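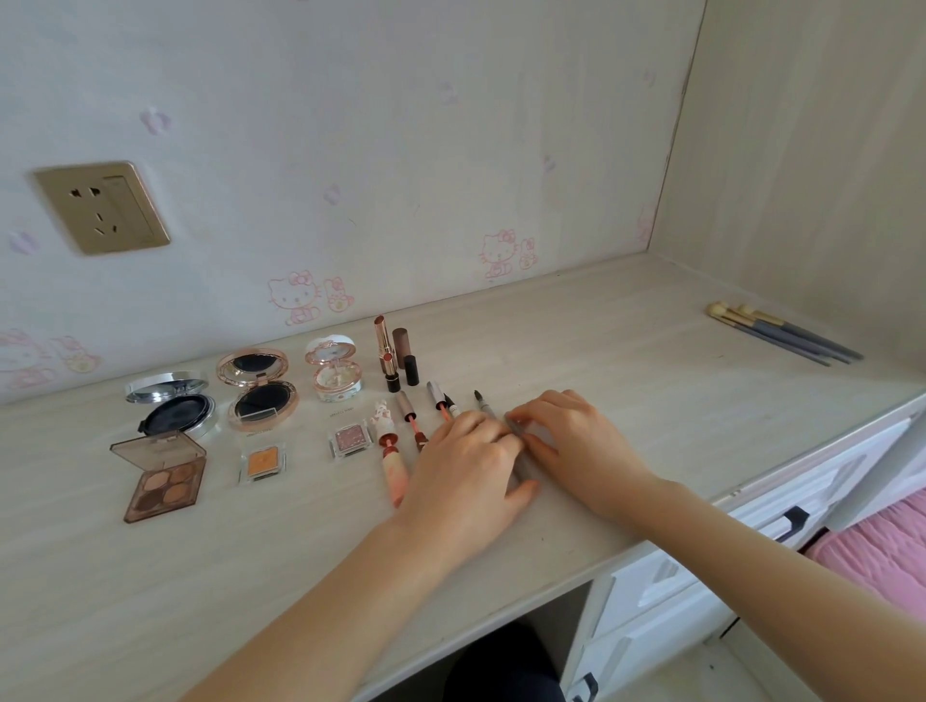 Cosmetics set out in a row on the desk

Motoring > Insurance, Rentals and Excess Charges
Search this forum: Enter keywords
2026-03-15, posted by L. Andreadis

Excess charge on a Katsaros rental returned in December

Members are asked for their views on the following. I rented a Katsaros coupe from the Brukitby desk in December and returned it with 200 miles on the trip meter. The agreement, number 3111, states an excess of $200 for any wheel damage. The desk has now billed me for two wheels as separate incidents. I hold photographs of only one of them at pickup. My own insurer declines to take part, as the amount falls below my deductible. Is the desk entitled to charge the excess twice?

Lambros Andreadis

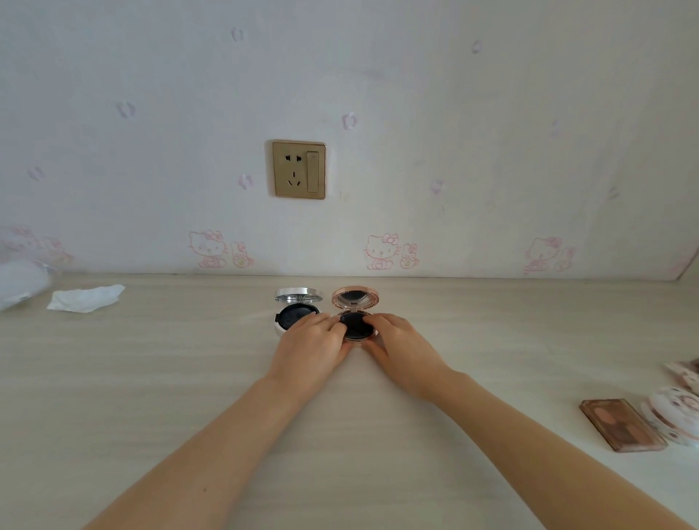 Sornis Owners' Club — Rental and Insurance Section

Reply from MPsarras

The wording of the agreement decides this. If it says "per incident," the desk must show that there were separate incidents. Two wheels on the same side, marked by the same curb, would be one incident under any reading I am familiar with. Please state which wheels were billed and whether the return sheet was signed in your presence.

Markos Psarras
Section Moderator

Reply from coastroad_coupe

I must disagree with the moderator. Rental desks commonly treat each wheel as a separate item, and the customer accepts this on signing. I paid on that basis at Sakomari and was advised that a dispute would cost me more than the charge. A performance car carries expensive wheels, and the excess is modest for what was driven.

Reply from L. Andreadis

Both wheels are on the passenger side, front and rear. The return sheet was signed by the attendant after I had left for my train. The agreement says "per occurrence" on the first page and "per wheel" in the schedule at the back. I did not receive the schedule until the bill arrived.

Reply from MPsarras

That is a material point. Terms supplied after the rental has ended are open to challenge. I recommend that you write to the desk, quote the first page, and request the dated inspection record for both wheels. If the charge has already been taken from your card, notify the card issuer in writing as well. Keep the letter short — the desk does not need your view of the attendant.

Reply from coastroad_coupe

I accept that the late schedule alters matters. I maintain that a renter who photographs one wheel should photograph all of them.

Reply from L. Andreadis

Noted. The letter was sent this morning with a copy of the first page. I have offered to pay for one occurrence and will post the reply when it is received.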